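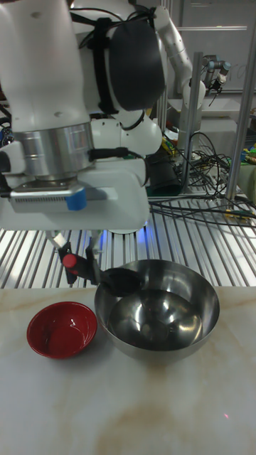

Sourdough starter gone quiet after moving house, bin it or keep feeding?

Asked by Tayla Kingi
Apr 21, 2020
Category: Kitchen and Baking

I've had the same starter going since January and it was doing well until we moved to Gratham. In the old flat it would double after a feed and I could bake with it the same day. Since the move it gets a few bubbles on top, rises a tiny bit and then goes flat with a layer of grey liquid over it. It smells like nail polish remover in the mornings.

What I do: keep it in a glass jar on the bench with the lid resting on top. Feed it once a day, after dinner. I tip most of it down the sink and add flour and tap water until it looks right, like thick pancake batter. I don't weigh anything. The flour is plain white from the supermarket. I used to use a wholemeal one called Rendetti but I can't get it at the moment, the flour shelf is bare nearly every time I go in.

The new kitchen is colder than the old one. It faces the wrong way and gets no sun until the afternoon. I've also read that town water can kill a starter because of the chlorine, and I don't know what they put in the water out here.

I tried baking with it anyway and got a brick. Brown on the outside, gluey in the middle, and a big hole under the crust. My partner ate it toasted and said it was fine but I wouldn't serve it to anyone else.

I don't want to throw it out if it can be saved, mostly on account of the flour shortage. Is there a way to bring it back without using kilos of flour? And is the grey liquid safe?

3 answers

Answer from breadbin_sadia
Marked as helpful by the asker

It isn't dead. The grey liquid is called hooch and it means the starter has run out of food. The nail polish smell is the same thing. You can stir the liquid in or pour it off, it's safe either way. What you need to throw a starter out for is mould (fuzzy, any colour) or pink or orange streaks. If you see those, bin the lot and don't try to scrape around it.

Two things have changed for you, the flour and the temperature. Wholemeal feeds a starter much better than plain white does, so yours went from a rich diet to a thin one at the same time as it got cold. I'd fix both before worrying about the water.

To save flour, keep a much smaller amount. You don't need a full jar. This is what I do:

Put a clean jar on the scales. Add 5 g of your old starter, 20 g flour and 20 g water. Stir, scrape down the sides, put a rubber band around the jar at the level of the mix so you can see how far it gets. Leave it somewhere warm.

Feed it again when it has risen and is just starting to sink. In a cold kitchen that might be a whole day. In a warm spot it could be twice a day. Go by the rubber band and leave the clock out of it. If it hasn't moved at all, don't feed it yet, give it a stir and wait. Feeding a slow starter over and over only waters it down.

Please do weigh it. "Thick pancake batter" can be anything, and a runny starter won't show much of a rise even when it's healthy because the bubbles pop on the surface. Yours may be more active than it looks. Equal weights of flour and water will be thicker than you're used to.

For a warm spot, try the oven with only the light on (put a note on the door so no one turns it on), or on top of the fridge towards the back. A chilly bin full of warm water with the jar standing in it also works but you have to keep topping it up.

If you can get any rye at all, even a small bag from a health food shop, use a spoonful of it in each feed and make up the rest with your plain flour. Rye wakes them up faster than anything else I've tried. A small bag lasts me for ages used like that.

Mine took 4 days to come good after a winter in the back of the fridge, and it was in a worse state than yours sounds. Wait until it has doubled twice in a row before you bake with it. The big hole under the crust and the gluey middle are what you get from a weak starter and dough that hasn't had long enough. I'd guess your loaf needed hours more on the bench, given how cold you say the kitchen is.

Also, don't put the discard down the sink. It sets like glue in the pipes. Put it in the compost, or keep it in a tub in the fridge and use it for pancakes or crackers. Once the starter is strong, put it in the fridge as well and feed it once a week. You'll hardly use any flour then.

Comment from Tayla Kingi
Thanks, this is really helpful. I have kitchen scales in a box somewhere. Didn't know about the sink, will stop that today. Does the lid need to be off?

Comment from breadbin_sadia
Resting on top like you've got it is right. Don't screw it down.

Answer from G. Bright

Chlorine in the water. Happened to my sister. Leave a jug out overnight or use bottled.

Comment from breadbin_sadia
Leaving it out does no harm but I've used straight tap water for years in three different towns. Some places use chloramine, and that won't go off in a jug overnight anyway. Try it if the warm spot and the rye don't work.

Answer from oldmate_baker

I'd agree with most of the first answer. A couple of things to add.

You can make a starter a lot stiffer than equal weights and it will keep longer between feeds. I use half as much water as flour and knead it into a little ball. It's slower to go sour and I don't get the hooch. It's more of a bother to mix, so it depends how often you bake.

If you want bread in the meantime, use dried yeast and throw your discard in as well for flavour. For a basic loaf I use 500 g flour, 2 teaspoons of salt, a teaspoon of dried yeast and enough water to make a soft dough. A few spoonfuls of the discard goes in with the water. Knead it, let it double, shape it, let it puff up again, then bake it hot until it sounds hollow underneath. I know yeast is hard to find too. Ask at a local bakery, ours was selling it in small bags over the counter.

For flour, ask the bakery as well. Ours sells it by the sack and we split one with next door.

Comment from Tayla Kingi
There's a bakery two streets over, I'll ask. Found the scales.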